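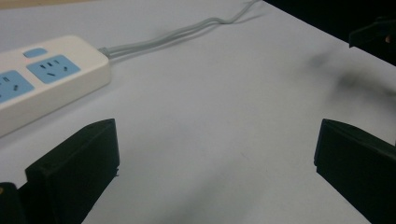 Handgeführter Greifer: Kamera sieht nur die Fingerspitzen, Aufnahmen am Tischrand unbrauchbar?

Gefragt von Pronditz
Kategorie: Eigenbau, Greifer und Endeffektoren

Hallo zusammen,

ich baue seit September in unserer offenen Werkstatt an einem Greifer, den man in der Hand führt und der die eigenen Bewegungen aufzeichnet. Später soll ein kleiner Tischarm damit angelernt werden. Zwei Finger, parallel geführt, ein Servo ist nicht drin, die Finger schließen über einen Hebel und eine Feder drückt sie wieder auf. Die Kamera sitzt oberhalb der Finger und schaut nach vorn.

Die erste Aufgabe soll eine einfache sein: ein Kabel am Tisch greifen und zur Seite legen, später einen Stecker aus einer Steckdosenleiste ziehen. Die Leiste liegt dabei lose auf dem Tisch und ist nicht am Netz, das hat mir die Werkstattleitung so vorgegeben und ich finde es auch richtig.

Jetzt zu meinem Problem. Die Finger ragen im Kamerabild von unten herein und sind mattschwarz gedruckt. Auf der weißen Platte heben sie sich gut ab, aber von der Form ist kaum etwas zu erkennen, das sind zwei dunkle Klötze. Ob die Innenflächen parallel stehen, kann ich am Bildschirm nur raten. Sobald ich an den Tischrand komme und der dunkle Hintergrund ins Bild rückt, regelt die Kamera die Belichtung nach und der Tisch wird deutlich heller oder dunkler. Das dünne graue Kabel ist dann fast nicht mehr vom Tisch zu unterscheiden.

Was ich schon versucht habe:
Eine zweite Lampe von links. Macht nur härtere Schatten.
Automatische Belichtung aus. Hilft, aber dann stimmt es morgens nicht mehr, was abends gepasst hat.
Kamera 3 cm weiter nach hinten gesetzt. Mehr Tisch im Bild, aber auch mehr vom Gehäuse.

Meine Fragen: Sollte ich die Finger in einer anderen Farbe drucken? Und wie löst ihr das mit dem Tisch, einfach eine andere Unterlage? Die Öffnungsweite lese ich bisher über das Bild aus, einen Sensor am Hebel gibt es nicht.

Danke im Voraus.

Nachtrag: Die Finger sind aus PETG, innen flach, noch ohne Belag. Wer einen guten Belag kennt, gern auch dazu etwas schreiben.

Antwort von Jasero
Vom Fragesteller als hilfreich markiert

Das sind mehrere Baustellen, ich gehe sie nacheinander durch. Ich habe so ein Ding zu Hause auf dem Küchentisch in Betrieb, meins ist inzwischen die dritte Fassung.

Zuerst die Belichtung. Lass die Automatik aus, das ist für Trainingsdaten die bessere Wahl. Dass es morgens und abends nicht zusammenpasst, liegt am Fenster und hat mit der Kamera nichts zu tun. Entweder verdunkeln und nur mit Kunstlicht arbeiten, oder vor jeder Sitzung einmal neu einstellen. Ich mache Letzteres. Dazu lege ich ein Stück graue Pappe auf den Tisch, halte den Greifer darüber und stelle die Belichtungszeit so ein, dass der Mittelwert im Bild immer gleich ist. Dauert keine Minute. Den Weißabgleich dabei auch festsetzen, das wird gern vergessen. Wenn der bei jedem Schwenk mitläuft, ist der Tisch einmal bläulich und einmal gelblich, und du suchst den Fehler dann an der falschen Stelle.

Bei der Belichtungszeit eher kurz bleiben und lieber die Lampe heller machen. Ich nehme 1/100 s bei LED-Licht, das passt zum Netztakt und es flimmert nichts. Die Bewegungsunschärfe ist damit bei normalem Handtempo noch erträglich. Von einer einzelnen Lampe an der Seite würde ich abraten, das hast du ja selbst gemerkt. Besser ist eine breite Fläche von oben, zur Not eine Leuchte gegen die weiße Decke gerichtet. Meine Leuchtmittel haben 4.000 Kelvin, aber wichtig ist nur, dass alle gleich sind.

Zu den Fingern: Ich würde sie schwarz lassen, aber die Oberkanten markieren. Bei mir klebt auf jedem Finger ein schmaler Streifen helles Gewebeband, quer zur Fingerrichtung und kurz hinter der Spitze. Damit siehst du sofort, ob einer verdreht ist, und die Bildauswertung findet die Finger auch vor dunklem Hintergrund. Komplett weiße Finger hatte ich in der zweiten Fassung, auf einer hellen Platte war das keine gute Idee. Wenn du ohnehin neu druckst, nimm ein mittleres Grün oder Orange. Der Farbton sollte dann aber nirgends sonst im Bild vorkommen.

Die Kamera würde ich wieder nach vorn setzen und dafür etwas steiler nach unten kippen. Dann ist weniger Hintergrund hinter der Tischkante im Bild und das meiste von deinem Problem am Rand ist weg. Dass die Finger unten ins Bild ragen, ist in Ordnung, das muss sogar so sein. Sie sollten bei voller Öffnung beide noch mit der Spitze zu sehen sein und im geschlossenen Zustand den Berührpunkt nicht verdecken. Prüf das mit einem Bleistift, den du senkrecht zwischen die Spitzen stellst.

Öffnungsweite über das Bild geht, wird aber ungenau, sobald die Finger sich unter Last biegen. PETG gibt merklich nach. Ich habe an der Hebelachse einen Magneten und einen Hallgeber sitzen, beides kostet wenig. Der Wert wird mit demselben Zeitstempel gespeichert wie das Bild. Auf den Zeitstempel achten! Bei mir lief der Geber anfangs über einen eigenen USB-Anschluss mit Puffer und war immer ein paar Bilder zu spät dran. Das fällt beim Anschauen nicht auf, beim Anlernen aber schon.

Belag: Moosgummi, 2 mm, selbstklebend. Für ein dünnes Kabel reicht das. Für den Stecker wird es knapp, die sitzen in manchen Leisten sehr stramm. Da ziehst du eher die ganze Leiste über den Tisch, wenn sie nur lose liegt. Schraub sie auf ein Brett und klemm das Brett mit einer Zwinge fest.

Antwort von Perić

Andere Unterlage, fertig. Mausmatte in Übergröße, grau oder dunkelblau, gibt es für kleines Geld.

Kommentar von Pronditz zur Antwort von Perić

Habe ich auch überlegt. Der Tischarm soll aber später auf genau dieser weißen Platte arbeiten, ich hätte dann also andere Bedingungen als in den Aufnahmen. Oder spielt das keine große Rolle?

Kommentar von Perić

Doch, tut es. Dann leg die Matte beim Arm halt auch hin.

Antwort von Tumow

Ich schließe mich bei Belichtung und Weißabgleich an, beim Rest habe ich eine etwas andere Meinung.

Eine einheitliche Unterlage macht die Sache am Anfang leichter, aber man bekommt einen Greifer, der nur dort funktioniert. Ich würde die weiße Platte behalten und einen Teil der Aufnahmen absichtlich anders machen: andere Tischecke, anderes Licht, mal mit Rand im Bild und mal ohne. Innerhalb einer Aufnahme muss die Belichtung fest sein. Zwischen den Aufnahmen darf sie sich unterscheiden, das schadet nicht, solange nichts ausgefressen ist.

Beim hellgrauen Kabel auf weißer Platte ist der Kontrast wirklich gering. Bevor du am Greifer umbaust, probier es mit einem schwarzen oder roten Kabel. Wenn die Aufgabe damit sauber läuft, weißt du, dass die Mechanik stimmt, und kannst danach zum grauen zurück. Sonst änderst du drei Sachen gleichzeitig und kannst hinterher nicht sagen, woran es gelegen hat.

Zu den Fingerspitzen noch: Flach und breit ist für Stecker gut, für ein Kabel auf dem Tisch schlecht. Man kommt nicht darunter. Ich habe bei mir unten an der Innenseite eine Fase angefeilt, so dass die Spitze fast wie eine Spachtel ausläuft. Damit lässt sich auch dünne Litze aufnehmen, ohne dass man den Greifer auf die Platte drücken muss. Bei PETG die Kante nicht zu dünn machen, die bricht sonst aus - mir ist sie zweimal weggebrochen, dann habe ich den Finger liegend gedruckt und seitdem hält es.

Und zur Parallelität: Messen kannst du das ohne Kamera. Ein Blatt Papier zwischen die Finger, langsam schließen, an allen Ecken ziehen. Wo es rausrutscht, fehlt Material oder das Gelenk hat Spiel. Bei einem Hebel mit Feder würde ich zuerst auf Spiel tippen.

Kommentar von Pronditz zur Antwort von Tumow

Papiertest gemacht. Am linken Finger rutscht es oben durch, unten hält es. Das Gelenk hat tatsächlich Spiel, die Bohrung ist zu groß geraten. Ich setze am Sonntag Messingbuchsen ein und drucke den linken Finger neu, diesmal liegend. Die Kamera kommt wieder nach vorn und wird gekippt, wie von Jasero beschrieben. Klebestreifen auf die Fingerkanten mache ich gleich mit. Den Hallgeber muss ich erst bestellen.

Kommentar von Jasero

Bei den Buchsen vorher messen, welche Achse du hast. Und den Finger erst nach dem Belag ausrichten, der trägt auch noch auf.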